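The Last Boat Out of Tarbridge

posted 07/03/2020

Missed the bus so I ran. Down the hill, past the chip shop, past the bookies, bag banging on my hip. The boat went at half past and if it went without me that was that. No other one till spring.

Tarbridge in November. Rain coming sideways. Everything shut or shutting.

I had the envelope inside my coat. 3,000 in old notes, most of it soft as cloth, and a letter I hadn't read. My aunt had made me promise. Give it to the man at Postov, she said, the one with the bad hand, and don't stop to talk to him. She said it from her bed, with her eyes shut, and then she asked for toast.

Postov is over the water. You can see the lights from our side on a clear night, 2 big ones and then a lot of little ones. I'd never been. Thirty-one years old and never been, it's a forty minute crossing. My mother said there was nothing there but fish and bad feeling.

The woman in the ticket hut had her coat on already.

Single or return, she said.

I hadn't thought. I stood there dripping. Return, I said, and then no, single, and then I saw her face and said return again.

Thirty, she said.

Thirty! It used to be eleven. I paid it. Out of my own money, not the envelope, I want that known.

On board there was one cabin with the heater on and everybody had crammed in it. Wet dogs, a pram, a boy eating crisps one at a time. A tin of Trolinico going round, those hard orange sweets that take your fillings out. I took one to be polite. Sat by the door. The engine came up through the bench and into my teeth.

Halfway over I opened the letter. I know. I'd promised. But the envelope had got damp and the flap was coming up by itself, or near enough, and it seemed worse to leave it.

One line. Her handwriting, the big loopy kind from before she was ill.

This is for the Ackroyd, and I am sorry it took so long.

That was all. I turned it over. Nothing. I thought the Ackroyd was a person, then I thought a pub. I asked the woman with the pram and she laughed and said it was a boat, love. It went down before you were born. Wrong night, wrong load, and the one who should have been on watch was off somewhere dancing.

She said they'd been collecting for a stone ever since. Never got past 1,000.

I put the letter back. My hands weren't right. I thought about my aunt's red shoes in the bottom of the wardrobe, in their box, in tissue. She never wore them, never let us touch them. We'd been smacked for it once, me and my cousin.

Then the bump of the harbour wall and evrybody up at once.

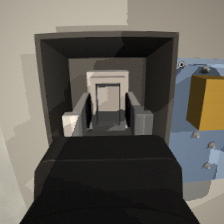
Ackroyd was a real boat or made up? asks Dunlin44, under the first version of this, and goes on that the crossing can't take forty minutes if you can see single lights, and that the aunt ought to have gone herself.

Made up. And yes she ought. She was always going to, I think, every year, and then it was winter again. Have left the forty minutes in, it's a slow boat.

Rest of it, as promised.

He was at the end of the quay under the one lamp. The bad hand in his pocket, the other held out already, as if he'd been standing like that for years and only his arm had got tired. I gave him the envelope. I didn't stop to talk. I got as far as the steps.

Did she dance, he called after me. After?

No, I said. Not that I ever saw.

He nodded and put the money away without looking at it. The boat was sounding its horn. I had my return in my glove, gone to mush, and I ran for it.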